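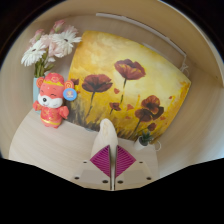
Why does a planner need to know how old a camera frame is?

Because by the time the policy spits out an action the arm has already moved on, and if you pretend the frame is fresh every correction lands late.

Spent all of July on this for Kuvon. Short thread, typing between builds

First thing - stamp frames at capture, not when the callback fires. Ours were stamped on arrival. 80 ms of lag just sat there, invisible in every log

Second. Gripper width and video were on two different clocks. Nobody had checked. Man-sik Choo plotted one against the other and the fingers were closing before the video said so. Lovely plot, horrible afternoon 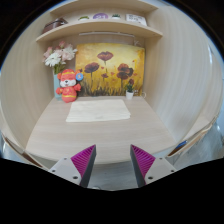
So now everything goes through one clock and the replay tool refuses to load a session if the offsets drift. Annoying for a day, then you stop noticing it

Pose tracking next. Wide lens, plain wood, not many corners to hold on to - the tracker leans hard on whatever has texture. We now log feature count per frame and flag the thin bits before they get anywhere near training

Re-ran the lot overnight. 957 episodes in, 90 thrown out, mostly tracking jumps. Can live with taht

Still broken: the planner throws away the first 2 actions of each chunk whatever the delay is. Should be worked out from the timestamp. Hardcoded by me, sorry

Fix is on the ekel branch, not merged yet. Tests are slow, will post the diff when they go green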